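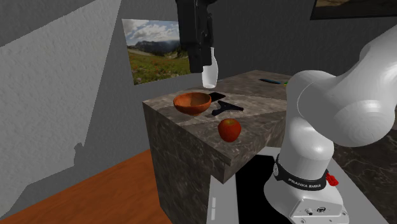
*Render: Niamh Hayes, Collwood Robotics Club*

# Cuvow Kitchen Bench, club edition

Cuvow is the simulated kitchen our club members learn on before they get time on real hardware. You get a Franka arm, a marble counter, a handful of objects and a blank script. By the end of the first evening most people have the arm moving (usually toward the wrong thing, but moving!), and from there it's hard to get them to go home.

It runs on the same school laptops we use for everything else. The current pack has 32 starter tasks, from "hover over the bottle" up to the full Trondton course, where you clear the counter against the clock. Each one opens in its own tab with the goal in plain English, and you can reset as often as you like -- one of our ninth graders hit 116 resets on a single task and then posted the best score in the club.

## What's in the pack

- The kitchen, with a fixed camera and a gripper camera
- 32 tasks, each with a short hint file
- Skjelbred, our scoring script, which logs every run
- A team mode for up to 9 laptops

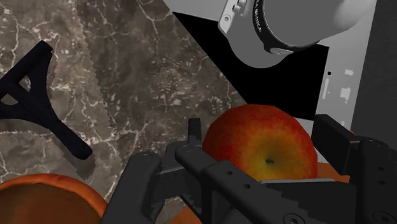 Grasp planning is the unit we're proudest of, and the one students talk about most. We start with how wide to open, then how low to go, then what angle to come in from. Fruit is a great first target for all of that: with the apple sitting between the two fingers like this, you can switch to the gripper camera and talk about whether it's centered before anyone writes a close command. Students then change one number in the approach, run it again, and compare the two logs side by side.

## Good to know

Some 3000 practice runs are included as replay files, so a new team can watch other people's attempts, good and bad, before writing their own. Python basics help but aren't required. The February update adds new starting positions for the bowl and a much friendlier error message when the arm can't reach -- thank you to everyone who asked for that one!

Clubs can request a copy through Niamh Hayes at Collwood. Please include your team size and the kind of laptops you have.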